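Stalten Handling Cell: part transfer with a five-day trial option

Supplier: Weltadska
Category: Mobile and fixed handling, light parts
Status: Available for trial; limited sale from August

Overview

The Stalten cell is a robot arm and jointed hand for moving light molded parts between shelving, tables and crates. It is sold for the work that sits between machines: taking a shell off a rack, carrying it a short way, setting it down inside a marked area. On most floors a person still does this, often the same person who has to inspect the part.

Buyers ask whether the machine is ready for that job. For a narrow set of parts in a fixed layout, yes. For a mixed bin of unfamiliar parts, no. The sections below are meant to help you place your own work between those two points before you ask for a quote.

What it handles

Suitable parts are rigid, dry and lighter than the rated load, with at least one edge or rim the fingers can close on. Curved plastic covers and housings are the usual case. They are light but awkward. A smooth outer face gives little grip, and the shape means a small error at the wrist becomes a large one at the far edge.

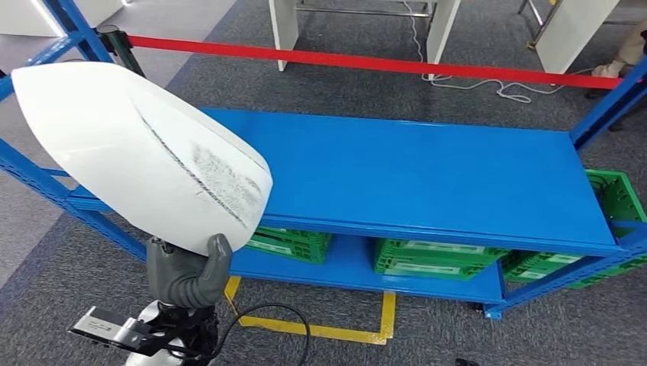 Shelving should be open at the front and fixed to the floor or wall. Slotted metal racks are fine. The cell needs clear space above the top shelf equal to the height of the tallest part plus the hand. Crates on lower shelves can be reached if they are pulled to the front edge, but lifting a part out of a deep crate is slower and fails more often than taking one from a flat surface. If most of your stock is stored in crates, say so when you book a trial.

Floor tape is recommended around the rack and on the receiving table. It gives the operator a quick check that nothing has been shifted between runs, and the setup tool can use the tape corners as reference points.

Specifications

Arms per cell: 2
Hand: jointed fingers with opposing thumb
Placement repeat test before shipping: 300 cycles
Rated load per hand: 2000 g
Part number, standard cell: 422
Wrist view: fitted as standard
Power: single wall outlet per cell

Grip and surface finish

Fingers close until contact is detected, then hold at the set force. Force is set per part, by hand, during setup. Too low and a glossy part slides; too high and a thin part flexes or marks. The default setting is on the low side, and we suggest starting there.

Painted or polished faces need more care. Dust on the surface changes how the fingers hold, and glare from overhead lamps can confuse edge finding in the wrist view. Turning the part a little before the final approach helps in most cases. Where it doesn't, a shade over the station is cheaper than more software. 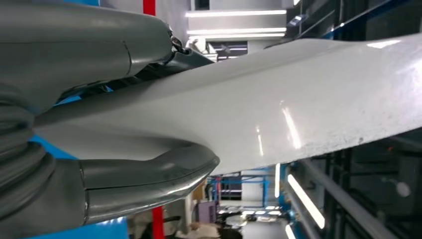 Where it still falls short

Soft goods are out of scope. Cloth, film, bags and loose cable are not supported, and the cell should not be used near them unless they are held clear of the arm path.

The cell does not judge quality. It will place a scratched cover as neatly as a good one. Oksana Zinchenko, who runs applications at Weltadska, advises keeping a person at the inspection step and using the cell only to feed it.

Speed is lower than a trained worker's on single parts. The case for buying rests on long, steady runs with few part changes. Short runs rarely pay back the setup time.

Household use is a common question. The same hand can pick up a bowl or a shoe, but a home has no fixed layout, and a cell set up on Friday would need its positions taught again after one chair was moved. We do not sell for home use.

Table work

Receiving tables should be level and stiff. Steel tops are accepted, though a brushed top reflects light and may need a mat. Mark the placement area with tape and leave a margin on all sides wide enough for the fingers to open.

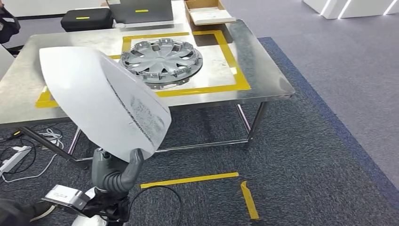 Keep other items at the back of the table, away from the arm's entry side. The planner treats anything on the surface as an obstacle and will take a longer path around it, or stop and ask. Cables on the floor should be tied down before the first run.

Trial

A trial covers five working days at your site, with your parts. An engineer stays for the first two. You supply the rack, the table and a sample batch; the cell, spare finger pads and setup tool come with us. At the end you receive the full run log, failed picks included — please read those first.

Ramanauskas handles installation and service visits. The Travanell rack adapter is sold separately and is only needed for sloped shelving.

For trial dates, contact Yaroslav Moroz at the Weltadska sales desk. Include the part drawing, part weight, shelf height and a note on surface finish.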